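Shared worktables to replace old desks at Prirkholm library

The study room on the upper floor of Prirkholm library will reopen on Sunday with new tables, after being shut for most of May. The 7 tables replace a set of dark desks that had been in the room for so long that several no longer stood level.

The work was carried out by Salo, a furniture fitter based in Kevberg, which also supplied the shelving downstairs. The library said the old desks had been the most common subject in its suggestions box, with readers writing in about wobbling legs, scratched tops and lamp leads trailing across the floor.

Natsumi Ebihara, who manages the building, said the choice had come down to a pale top or a dark one. A trial table in each finish was put out by the window for 2 weeks and readers were asked which they would sooner sit at. Of the 384 slips handed in, 200 asked for the pale one.

"It was closer than I expected," she said. "A fair number of people liked the dark finish because it looks more like a library. But the room faces north and it gets gloomy by mid-afternoon, and that was the argument that kept coming up on the slips."
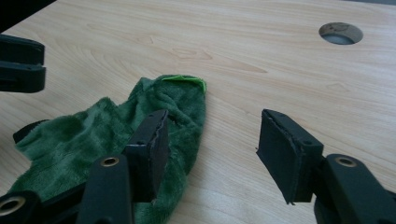
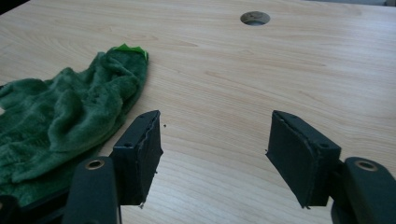
Cleaning will be done differently from now on. The old desks were wiped down once a week by the contractor, and anything spilled in between was usually left until then. Each of the new tables will have its own cloth, kept in the room, and staff will go over the tops every evening before locking up. The cloths are the thick, fuzzy green sort, chosen over paper towels after a month of trying both in the staff kitchen. They will be washed in batches at the end of the week. Readers are welcome to use them too, but are asked not to put any spray on the tops, and to tell the desk about ink or glue before trying to remove it.

The round hole cut through the top is there for leads. Laptop chargers can be dropped through it to a socket bar fixed underneath, which should keep cables off the floor and away from the aisle. The bars are switched on at opening time and go off when the room closes. Readers with larger plugs may find it easier to feed the cable up from below, and staff can help anyone who does not want to get under the table.

Lamps have not been fitted yet. The library ordered them from Balogun, a lighting supplier, but the delivery has been put back and the ceiling lights will have to do for the first few weeks. Ms Ebihara said some glare on the table tops was likely in places until the lamps arrive – the overhead lights are bright and the tops are pale – and that anyone bothered by it should try a seat further from the middle of the room.

The seating plan has changed as well. The desks used to stand in two rows facing the wall, one reader to each. Readers will now share, and the end of the room nearest the stairs has been set aside for people working in pairs. Talking at a low level will be allowed there. The rest of the room stays quiet, and phone calls should be taken on the landing as before.

Places cannot be booked. The library tried a booking sheet some years ago and gave it up when too many seats stood reserved with no one in them. Bags and coats left on a chair for more than half an hour may be moved to the front desk.

Hot drinks are still not allowed in the study room, though water in a closed bottle is fine. The rule was reviewed while the room was shut and a handful of readers had asked for it to be relaxed. It will be looked at again in the autumn.

The old desks have been taken to a store in Kevberg. Those in good enough condition will be offered to local clubs and schools, and the rest will be broken up for timber. Groups interested in taking one should leave their name and a contact number at the front desk. They will need to arrange their own transport, and the desks do not come apart.

The study room opens at 10am on Sunday.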